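Chapter 5
The Sitting Room

Before you start: read the section on dusting order in Chapter 4, and have a pair of clean hands and a lint brush ready. The practice work at the end takes 40 minutes.

Words to learn in this chapter: reset, nap, welt, deck, face side, crown

I put off writing this chapter for months. Kitchens are easy to teach! Something is greasy, you clean it, it stops being greasy. Bathrooms are the same. But a sitting room can be perfectly clean and still look as if a family of bears has just gotten up and left, and when I was new to the job I could never work out why mine looked like that and Halima Magesa's didn't. Halima trained me at the Nemen guesthouse, where we had one long sofa in every suite and a great many pillows, and she could walk into a room I'd spent half the morning on, move two things, and make it look finished. It drove me up the wall.

What she was doing (I finally asked her, on a Thursday, over a very bad cup of coffee) was starting with the sofa. I had always started with the floor. The sofa is the biggest thing most people see when they come through the door, so if the seat is smooth and the pillows are sitting up, the eye forgives quite a lot elsewhere. If a pillow is down on the carpet, the eye goes straight to it and stays there.

So we'll begin with the sofa too, and mostly with its pillows. We call this job the reset. You'll do it more often than anything else in this book, and you'll do it in other people's homes, where the pillows were chosen with care by somebody who will notice if you've put the zipper on top.

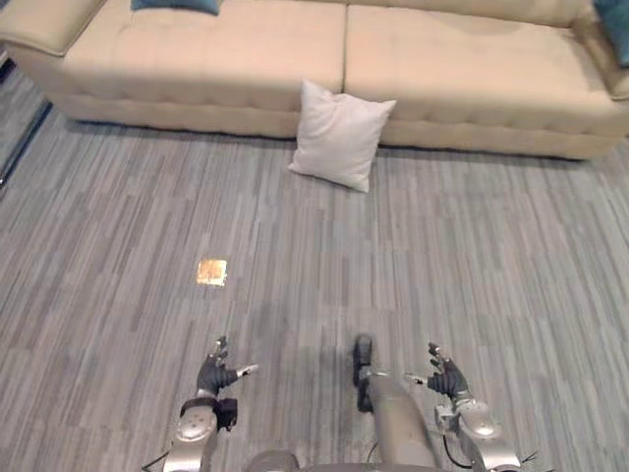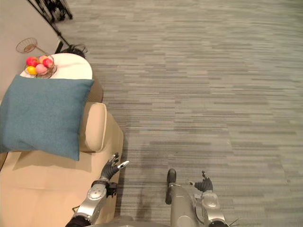
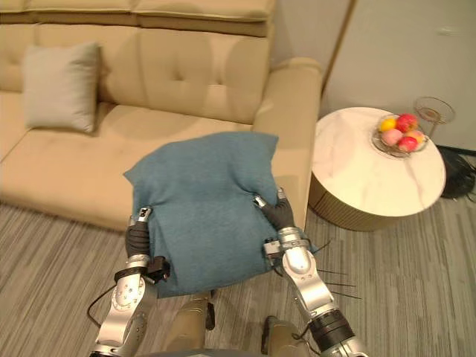
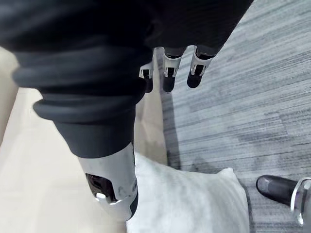 Pick up first, then sort. I like to get every loose pillow off the floor before I think about where any of them goes, and I look behind the arms of the sofa and along the wall while I'm down there. Give each one a quick brush on both sides, because carpet fluff loves a fuzzy cover and you don't want to move it up onto the seat.

Use two hands, one on each side. I know it's quicker to grab a corner and swing. I did it for years, and I have the split seams to show for it. A corner grab puts the whole weight of the filling on one bit of stitching, and it leaves the corner stretched into a floppy little ear that never quite goes back. With a hand on either side you can squeeze in toward the middle, let go, turn the pillow a quarter turn and squeeze again. Do that until the crown (the fat part in the center) comes back up.

Now look at the seat before you put anything on it. Run your palm along the deck from one arm to the other and push the creases toward the front edge. Leather and leather-like covers will keep a few creases whatever you do, and that's fine, they're supposed to look sat on. If the back has buttons, go over the dimples with the soft brush, where crumbs and dust collect and a cloth just skates across the top.

Then place the pillows. There are as many opinions about this as there are housekeepers. Marleny Agudelo, who wrote the upholstery chapter later in this book, puts matching colors at opposite ends and leaves the middle free for an actual person to sit down, and I've come around to her way. Stand each pillow against the back or the arm with the face side out and the zipper underneath. Please don't karate-chop the top. I had a whole page on the karate chop in my first draft and Marleny crossed it out in red, and she was right.

Last of all comes the floor. Walk backward toward the door as you vacuum, so you don't leave footprints, and go slowly where the carpet meets the base of the sofa. That strip gets missed in nearly every room I inspect.

5.1 Checking a pillow before you reset it

Lay the pillow flat on the seat and feel all the way around the welt, which is the corded seam at the edge. (Plenty of pillows have a plain seam and no welt. Check it the same way.) You're feeling for gaps, loose thread and lumps of filling that have drifted into a corner. If you find a gap, set the pillow aside and write it on the room sheet before you carry on.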